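Revue › Propriété industrielle › Articles › Section 3

Dernière mise à jour : juillet

Imprimer | Envoyer par e-mail

3. La preuve de l'usage sérieux, ou l'art de la facture lisible

Le titulaire d'une marque verbale enregistrée dispose, on le sait, d'un délai de grâce confortable avant que quiconque puisse lui demander ce qu'il en fait. Passé ce délai, la question devient légitime et la réponse, souvent, embarrassée. Il s'agit alors d'établir que le signe a été exploité pour les produits visés, sur le territoire pertinent, pendant la période de référence, et autrement que pour la forme. Quatre exigences d'apparence modeste, auxquelles les parties répondent volontiers par un classeur.

Notre corpus comprend 569 décisions rendues en matière de déchéance pour non-usage. Nous en avons retenu les passages consacrés à l'appréciation des pièces, en laissant de côté les débats sur les frais, où la créativité des plaideurs mériterait une étude distincte. La lecture suivie de ces passages inspire un certain respect pour ceux qui les rédigent. Elle fait aussi apparaître une régularité : le volume produit et la force probante entretiennent des rapports très distants.

L'affaire Skavine en donne une idée. La société Grelent, titulaire de la marque verbale SKAVINE pour des préparations de nettoyage, avait versé au dossier 14 catalogues. Le signe figurait bien sur chacun, en couverture, dans une typographie généreuse. Aucun ne portait de date. Le titulaire soutenait que la période ressortait « du style général de la mise en page », argument que la décision rapporte sans commentaire, ce qui est une forme de commentaire. La déchéance fut prononcée pour l'ensemble des produits, à l'exception des détachants, sauvés par 3 factures d'un montant dérisoire, mais datées, numérotées et adressées à un acheteur identifiable.

On aurait tort d'en déduire que la facture suffit à tout. Dans l'affaire Westness, les factures abondaient, mais ne mentionnaient que des références internes. Le lien entre ces références et la marque devait se déduire d'une liste de prix, laquelle renvoyait à une annexe, laquelle manquait. Le titulaire offrit de la produire au stade du recours. La pièce fut admise, ce qui se discute, puis jugée illisible, ce qui ne se discutait guère.
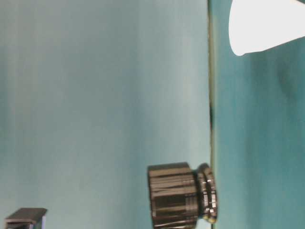
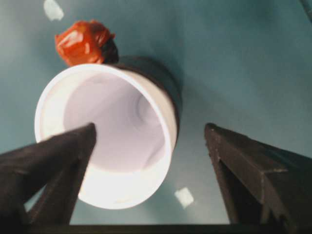
Figure 1. Première vue : paroi bleu-vert pâle et surface plus foncée. Seconde vue : gobelet blanc incliné.

Reste la question de la forme sous laquelle le signe est employé. Le droit tolère les variantes qui n'altèrent pas le caractère distinctif de la marque enregistrée, et cette tolérance alimente à elle seule environ un tiers des motifs que nous avons relevés. L'ajout d'un terme descriptif passe sans difficulté. La suppression d'une syllabe passe beaucoup moins bien, surtout lorsque la marque n'en compte que 2. Dans l'affaire Phetsri, le titulaire n'utilisait plus que « PHET », suivi d'une indication de parfum. Il expliquait que sa clientèle complétait mentalement. La décision observe que le registre, lui, ne complète pas.

Une difficulté voisine tient à l'usage du signe comme dénomination sociale. Apposer son nom sur le papier à en-tête renseigne le destinataire sur l'expéditeur de la lettre ; il faut davantage pour qu'il y voie l'origine commerciale d'un produit. Les décisions du corpus admettent cependant que les deux fonctions coexistent, dès lors qu'un rapport s'établit entre le signe et les marchandises vendues. Ce rapport s'apprécie globalement — mot commode, qui dispense parfois de dire ce que l'on a regardé.

Nous avons enfin distingué les déclarations sous serment selon qu'elles émanent du titulaire ou d'un tiers. Les premières sont reçues avec courtoisie et se voient reconnaître une valeur probante moindre, sauf corroboration. Les secondes sont plus rares. Les distributeurs, apparemment, signent moins volontiers que les dirigeants des chiffres qu'ils n'ont pas établis. L'incidence de cette asymétrie sur la charge de la preuve est examinée à la section suivante, avec le cas des licences consenties oralement entre sociétés d'un même groupe.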